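Womik – Garment Folding with Hand-Held Grippers

3. Data collection

The learning part of the project depends on demonstrations done by a person. We used a pair of hand-held grippers, one for each hand, each with two yellow fingers on a black frame. The camera on the tool records the garment from close to the fingers. Rigid objects were dropped from the plan in February and all remaining work was done on clothing.
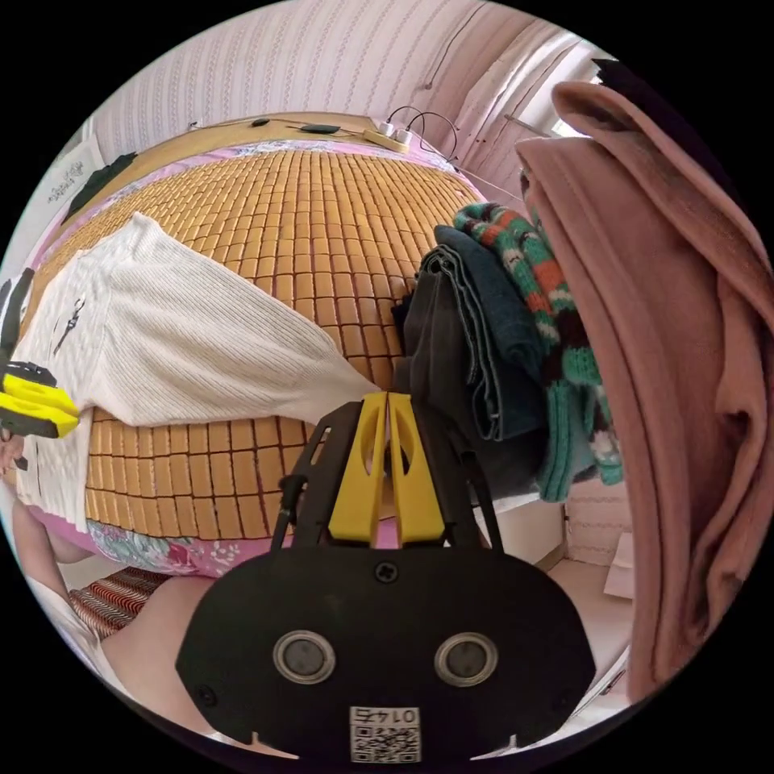 Szabolcs Antal

The protocol was kept short. The operator lays one garment on the bed, grips an edge with each tool, pulls the cloth flat, folds the sleeves in and then folds the body upward. A demonstration ends when both grippers are open and clear of the cloth. The other clothes stay on the bed, so the policy must learn to separate the target from its surroundings.

We recorded 482 demonstrations. Of these, 169 were rejected during review, mostly for lost tracking or a grip that closed on two layers when one was intended. A further 24 were set aside for testing, which left 289 for training. Jolán Jakab reviewed the recordings and I repeated the check on a sample of 15. We disagreed on two, both with a sleeve folded under the body. 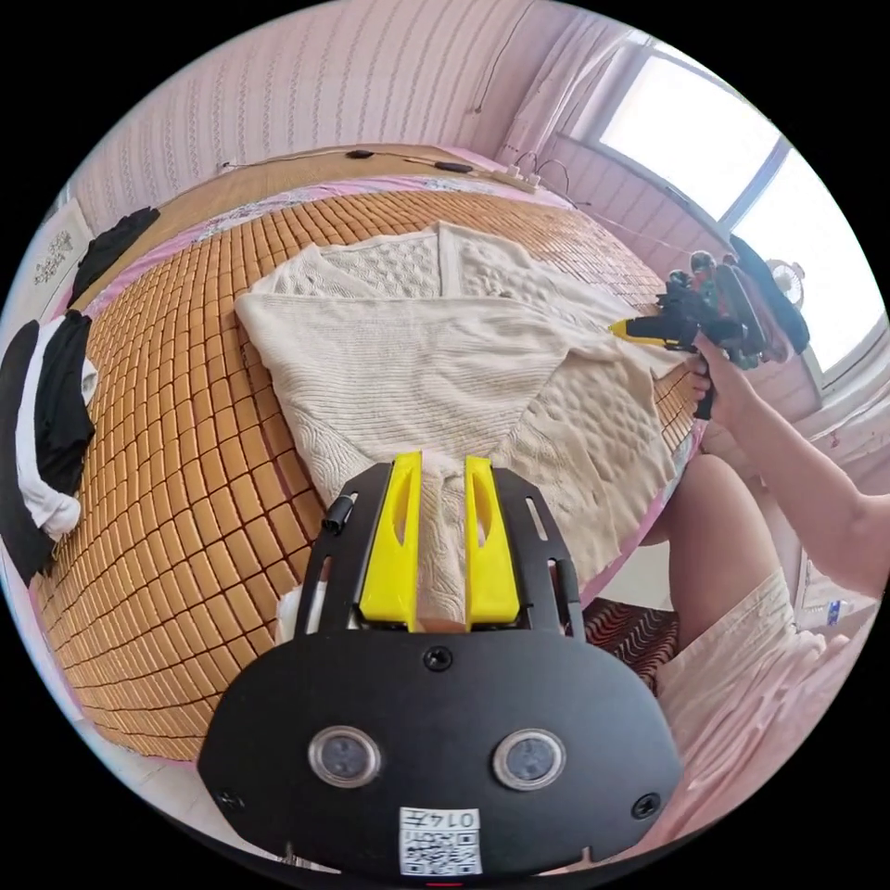
Knitwear gave the most trouble in training. A ribbed panel stretches when pulled from both sides and shortens again on release, so the position of the edge at the moment of gripping is a poor guide to where it ends up. Thick cable patterns also change how far the fingers can close. We first used a fixed closing width for every garment – this was a mistake, and the width is now logged at each time step.

Tracking was lost most often when both tools were held low and close together, with cloth filling most of the view. Slower movement helped. The start pose was also changed so that the headboard wall is visible to the camera before the first grip.

The policy has so far been run only in the Weltar simulator. Its cloth model treats all fabric as a single thin sheet, and results for sweaters should be read with that in mind. Transfer to the arm in the Csizmadia lab is covered in section 5.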